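Plindton food evening, my bit. Keep it under ten minutes!

**Opening.** Say hello, thank Kornél Kovács for lending the pie tins. Tonight is pork pies, the hand-raised sort with hot water crust, and why I gave up on my gran's recipe and then went back to it.

**Pastry.** 380 g plain flour, 167 g lard and water mixed, bring to the boil, tip it in, stir like mad. Ask who's scared of lard (there's always one). Pass the Grimshaw tin round so they can feel the weight — mind the sharp corner.

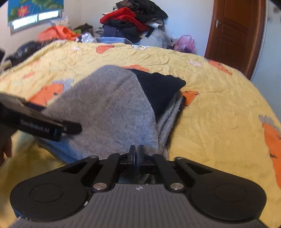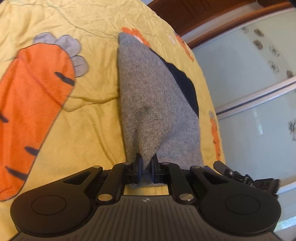
Filling next, and I want to slow down on this part. Shoulder, chopped by hand, plus a bit of belly, white pepper and more salt than feels polite. Pack it in snugly but leave a gap at the top for the jelly. When I get to raising the crust round the jar, use the grey sock: the side of the pie should stretch evenly like that ribbed knit, and if it goes all gathered and bunched at one end, you've pulled too hard. Smooth it back down with your thumbs, then lid on, crimp, egg wash.

**Jelly.** Pour through the hole in 4 goes, letting it sink each time. Tell the Tinach fete story here if they're laughing, skip it if not.

**Questions.** Someone will ask about freezing. Yes, before baking, no jelly. Then slices out, mustard's in the blue bag.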